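The Mug With Words on It

My cupboard holds more mugs than my household has mouths, and I suspect yours does too. There are two of us. I have stopped opening the left-hand door in front of guests.

I didn't buy most of them. Mugs come to you, the way calendars used to. A dentist gives you one, a cousin gets married, a company called Condow wants to thank you for attending its webinar on gutters. And nearly all of them talk.
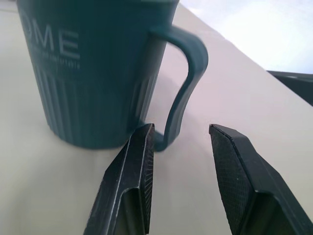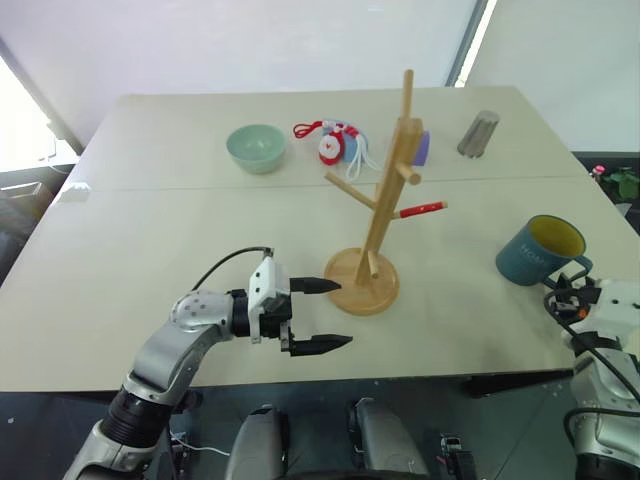
Top, a mug with something to say. Under it, a mug tree, bowl and assorted company.

I would like to speak up for the mug that says nothing. It used to be the ordinary kind. My grandmother in Oneck had a row of them, brown, and at no point did one of them tell her to live, laugh or do anything else. She drank her coffee and went out to yell at the crows. If she wanted encouragement she called her sister.

Somewhere along the way we decided that a drink needed a message. Now I can't get through breakfast without being told that I'm somebody's favorite uncle (I have no nieces or nephews) or that Mondays are hard. I know they're hard. I was planning to deal with that privately, after the coffee.

My neighbor Skarphéðinn Blöndal sells kitchen goods and takes the other side. He told me over the fence in August that the plain mugs sit on his shelf until he marks them down, while anything with lettering is gone in a week. One season he ordered 206 of a model called the Ondia, which had no words and a very good handle. He sold 46. The rest he had printed with a short remark about wine, and off they went. He bears the public no grudge. He has a boat now.

His theory is that people don't buy a mug for themselves, they buy it for somebody they don't know very well, and the words do the work of a card. I think he's right, and I think it explains the whole sorry cupboard. A plain mug as a gift looks as if you gave up. A mug that says BOSS LADY looks as if you gave up in a store.

The trouble comes later, for the person who has to own it. You can't give it away, as the giver might visit. You can't break it, either. I've dropped a fair amount of china in my life and it was always the good stuff. The webinar mug has fallen off the counter onto tile and bounced. I expect it to be found in 200 years by someone who will draw conclusions about gutters and religion.

I'll admit to a weak spot. There's one in the back with a faded ferry on it and the name of a town I was happy in, and I use it when I have a cold. So I'm no purist. But the ferry doesn't tell me how to feel. It's a picture of a boat, and it leaves the rest to me.

Blöndal has offered to make me a blank one with my name on the bottom, where it won't bother anyone. I told him I'd take two.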